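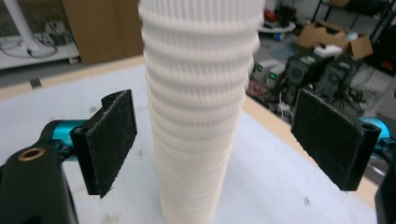 [gripper-users] Re: finger pads for thin-walled cups
From: Nahuel Farías
2021-04-29
3 min read

Kerstin Bråten wrote:

> We are about to order pads for both hand-held grippers and I would like to
> order once. Edgars says the fuzzy black pads hold paper cups fine and the
> smooth silicone ones are a waste of money. Adesuwa says the opposite. Has
> anyone run the two on the same cups, with the same person holding the tool?
> Also, does it matter whether the cup comes off a stack or stands alone?

Kerstin,

I ran both, on ribbed paper cups, same tool, me holding it the whole time. 149 grasps with the fuzzy pads and 130 with the silicone. The numbers differ because I stopped the silicone run when one pad started to peel at the corner. The glue was mine, so don't hold that against Zokov.

Single cup, standing on the table: no real difference in whether it holds. Both pads pick it up if you come in level and close below the rim. The silicone grabs sooner, and if one finger touches first the cup gets dragged or tips. With the fuzzy pads it slides a little and centers itself between the fingers. I lost six cups with silicone and two with fuzzy, and both of the fuzzy ones were me closing too low on the taper.

Where you close matters more than the pad. Halfway up the wall is a good place. Higher than that you start to bend the lip, and a cup with a bent lip won't go back in a stack cleanly.
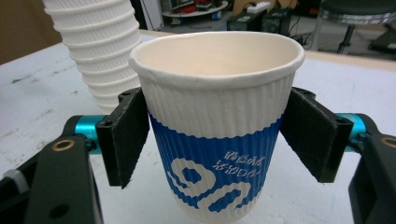
With the printed cups you can use the edge of the blue band as a height mark. I told Tudur to aim his pads at that line and his grasps got a lot more even between runs. On the plain side he wandered up and down by quite a bit, same as I did.

Squeeze: the trigger on ours has no stop, so it is easy to crush a cup without noticing until you look at the rim. I put a printed spacer behind the trigger that limits the closing to 45 mm between the pads. That was enough to hold the cup. If your cups are a different size you will have to make your own.

Stack: yes, it matters, and neither pad solves it. The lips sit so close together that the pads catch more than one cup, and you pull up two or three. If you want to move the whole stack, take it low and go slowly, it leans. If you want one cup off the top, I don't have a good answer with these fingers. Adesuwa was going to try a narrower tip from Fuentealba. I haven't heard how that went.

Camera: wider fingers would hide more of the cup base than I'd like. With the current ones you can see both pads and the inside of the cup once you are holding it. A stack goes out of the top of the view when you are close to it, so don't plan on reading its height from the hand camera.

For the order, I would get the fuzzy pads for both tools and one set of silicone for smooth things like bottles. They pick up paper dust and specks but I saw no change in grip over the run. I did not test anything heavy. The 775 gram weight Edgars keeps mentioning was on the arm, with different fingers, so leave it out of this.

Files for the spacer are in the shared folder under "trigger".

Nahuel

Related threads
- Trigger spring too stiff after reassembly
- Nalleck controller drops connection on wake
- Andarura wrist mount, second version
- Hand camera exposure on white tables

We use cookies to keep you signed in to the list archive. By continuing to browse you accept this.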